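Rolilwood bimanual folding kit, reviewed after a month of training runs

We bought the Rolilwood kit to repeat the Blomqvist folding result, the one where a policy trained on 700 demonstrations folds a small cloth with two low-cost arms. I wanted to know if the kit is good enough for that kind of work. Mostly it is.

Setup took one afternoon. The calibration script is short and it tells you which joint is off, and I wish the last kit we had did the same. The manual skips the step where you set the servo IDs on the second arm, so read the Eltside forum post before you start.

Recording is the best part. Haris Sial and I collected 304 demonstrations in the first week without a crash. Each one is saved as soon as it ends, so a bad take can be thrown out on the spot. The software drops a camera stream if you leave it open overnight — restart it every morning.

Training is where the claims need some care. With our 304 demonstrations the policy learned to reach and grasp but often let go halfway through the fold. At 700 it got much better. We went on to 2000 and saw almost no gain on the cloth we trained with, though it did help with cloths it had never seen. The sample config uses an action chunk that is too long for folding. We cut it to 10 steps and the arms stopped drifting apart during the lift.
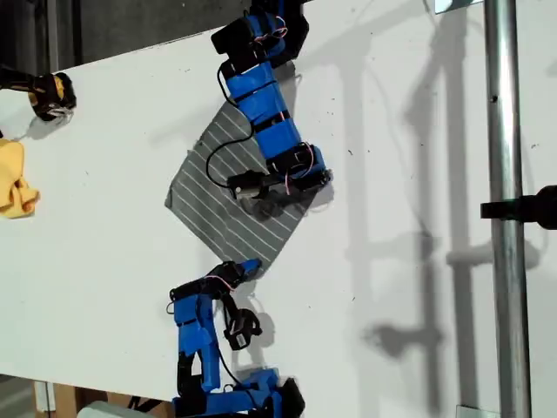 Grasping the corners is still the weak point of the method. The policy has to get both grippers onto the cloth before either one lifts, and if one closes early the fabric slides and the run is lost. We start with the cloth flat and turned like a diamond, one arm coming in from each side, and pinstripes are useful on a test cloth because a crooked fold is easy to spot in the video afterward. The black cable on the upper arm hangs low enough to lie across the fabric, so I would take off a point for cable routing. Clips should be in the box.

The Berkdale arms are stiffer and cost more. For a lab that wants to test a folding policy in November and have numbers before the end of the term, I would buy the Rolilwood again.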